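Mar 5, 2018
By Naledi Motaung

Where Cloth Gets Its Color

People have dyed cloth for thousands of years. The first dyes came from plants, insects and shellfish. A root called madder gave red, and the leaves of the indigo plant gave blue. 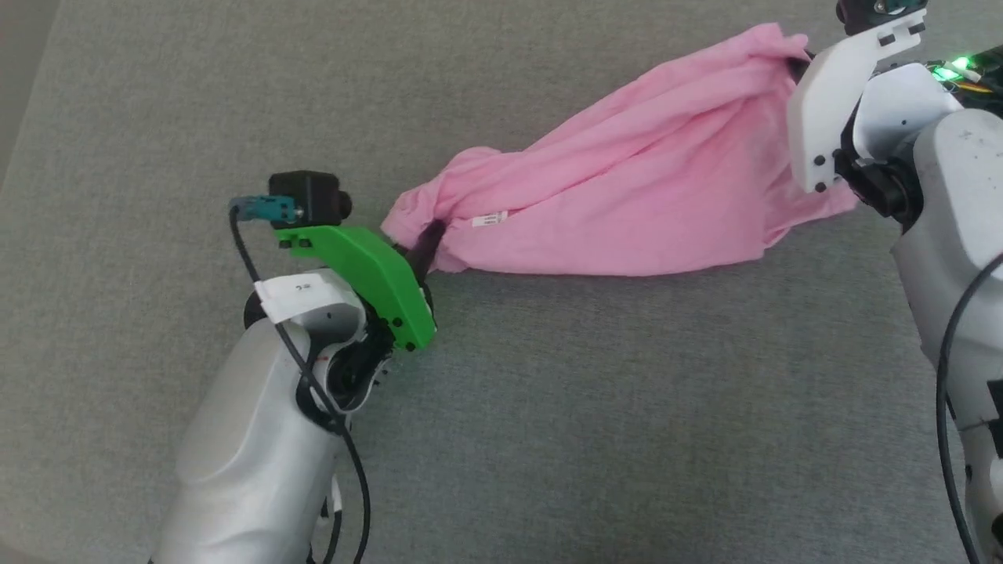

A dye is a coloring that joins with the tiny fibers in cloth. Paint mostly sits on top of a surface. Strong dyes make deep colors, and a small amount of red dye on white cloth can make a pink like the one stretched out here.

In 1856, a student in London made a purple dye by accident while trying to make medicine. Factories soon learned to make many other colors.

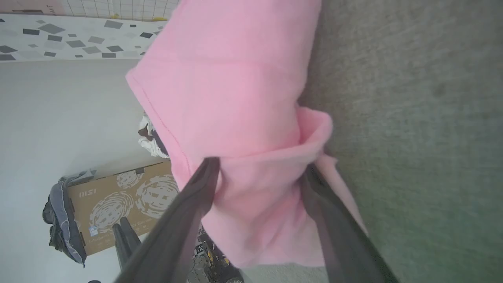

Pink cloth, gathered into folds.

Ask an adult before trying any dye at home.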